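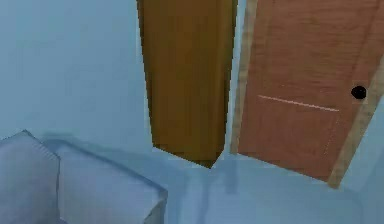
Sim track: agent won't go to the door once the furniture is in

14 replies

kestrel_mc
Second year in the sim track for our club (Plisstead, we run Monday nights at the college) and we're stuck on the door task. Agent spawns somewhere in the living room, has to find the closed door, drive to it and stop within reach of the knob. No opening it this year, only the approach.

In the bare room we get it nearly every time. With the furnished layouts it falls apart. It wanders off toward the brown panel beside the door, stops in front of that and declares itself finished. We trained on 3000 episodes, all on the bare layout plus the two furnished ones that came with the starter kit.

Inputs are RGB only, camera tilted down a bit, default lighting. We can't use depth in our division. Has anyone else got past this?

3 comments

tobruk_st
What are you giving it for a reward? If it's distance to the door centre plus a bonus for calling stop, it will learn to call stop near anything brown. Ours did the same last season.

kestrel_mc
Distance to the knob, actual position from the simulator. Bonus of 10 on a correct stop, minus 2 on a wrong one.

tobruk_st
Minus 2 is too cheap. Make it minus 10 and see.

Draruven
I wouldn't touch the reward yet. Look at the colours first. The panel is ochre, the door is more of an orange, and they sit side by side with one thin strip of frame between them. At the resolution most teams feed the network that strip would be a pixel or two wide. What size are you downsampling to?

kestrel_mc
64 by 64.

Draruven
Then the strip is pretty much gone, and the knob won't be much better at any distance. You've asked it to tell two brown rectangles apart using detail you threw away. Go to 128 and try again before you change anything else.

tobruk_st
128 will triple their training time at least. They're a club with one decent machine by the sound of it.

Draruven
Slower training that works is still cheaper than fast training that doesn't.

kestrel_mc
One decent machine is right. It's a donated desktop and it also does the CAD for the hardware team, so we get it after 8 pm and on weekends.

5 comments

m_chala
Mekdes Chala here, I mentor the Widmer school team. We had this problem in October and it took us three weeks to sort out, so I'll write down what we did.

First we stopped looking at the score and saved the last view from every failed episode. There were 525 of them out of one evaluation run. Two of the Year 10s went through the lot over a weekend and put them in folders by what the agent had stopped in front of. Most were the panel. A fair number were the sofa, which surprised us, and the rest were blank wall.

The panel failures were what Draruven is describing. The sofa ones had another cause. The walls and floor in that layout are nearly the same pale blue and the line where they meet is very soft, so the agent has little to go on for how far away anything is. The sofa is pale too. It was getting stuck against the arm and timing out, and our script was counting a timeout as a stop.

So check your script for that before you retrain anything.

kestrel_mc
Just checked. We count a timeout as a stop as well. That's a bit embarrassing.

m_chala
It's in the starter kit. Half the teams probably have it.

gumleaf77
It is in the starter kit, line 40-something of the eval file. I reported it last season and was told it was intended. I still reckon it's a bug.

Isov
It isn't a bug, it's in the rules. An episode that runs out of time is scored as a failed stop. It's up to each team to log them separately if they want to.

gumleaf77
Scoring it as a failure is fine. Writing it to the log with the same label is what catches people out.

Isov
Fair enough. I'd support changing the label.

6 comments

tobruk_st
What did you do about the panel, Mekdes?

m_chala
Randomised the materials. Door colour, panel colour, wall and floor colour, all changed at the start of each episode. The knob stayed dark about half the time and went brass or white for the rest. After that the agent couldn't rely on brown, so it had to use shape and the frame. We stayed at 96 by 96, which was as much as our laptop could manage.

Success on the furnished layouts went from poor to decent. I don't have the numbers with me and I'd rather not guess.

Draruven
I'll disagree on the randomising, or at least on how much. The competition layouts all use the default materials. If you train on purple doors you're spending your network on rooms it will never be tested in. We did a small shift on the lighting and left the colours alone, and we placed higher than the teams that randomised everything.

m_chala
You placed higher with a bigger network and 128 input, so it's hard to say which of those did it. Also our students want to try theirs on the real robot in the spring, and the school's doors are green.

Draruven
If the real robot is the goal then yes, randomise. For the competition on its own I'd leave it.

gumleaf77
There's a middle option. Keep the default colours in most episodes and randomise in one out of four. We did that at our last meeting and it hasn't hurt the default score so far.

kestrel_mc
The hardware team would like to see ours on a real chassis eventually, but nothing's planned. I think we'll try the one in four.

Isov
One more thing, kestrel. Check the camera tilt in your config against the value in this year's rules. The downward angle changed between seasons. With the tilt the tall things lean and the top of the door is out of view when you're close. If you trained on last year's angle, the door will have a different shape from what it learned.

kestrel_mc
Ours is last year's config with the layouts swapped in. So that's probably wrong too.

tobruk_st
Start with that one then, it's free.

9 comments

kestrel_mc
Update after two weeks. We did these in order and ran the same evaluation each time, 1105 episodes on furnished layouts.

Fixed the camera tilt. Small improvement.

Split timeouts from stops in the log. No change in score obviously, but we found a lot of our failures were the sofa, same as Widmer.

Went to 96 by 96 and put the wrong stop penalty up to minus 5. This was the big one. It still stops at the panel now and then, mostly when it comes in from the left and the panel is the first thing it meets.

Colours randomised in one of four episodes, training set up to 3945 episodes. Slightly better again. We haven't run it enough times to be sure that isn't luck.

tobruk_st
You changed two things in step three so you don't know which one did it.

kestrel_mc
Yes, we know. We only had the machine for the weekend. One of our first years is going to rerun it with the penalty back at minus 2 when the CAD people are finished.

Draruven
My money's on the resolution.

tobruk_st
Mine's on the penalty. Post it either way.

gumleaf77
For the left side approach, check where your spawn points are. In the starter kit hardly any are on the sofa side, so it doesn't see the panel from there much in training. You can add your own in the layout file, it's allowed in our division.

kestrel_mc
Didn't know you could edit those. Will have a look Monday.

m_chala
If you do add spawn points, leave a gap from the sofa arm. We put one too close and the agent started the episode inside it.

2 comments

Share 4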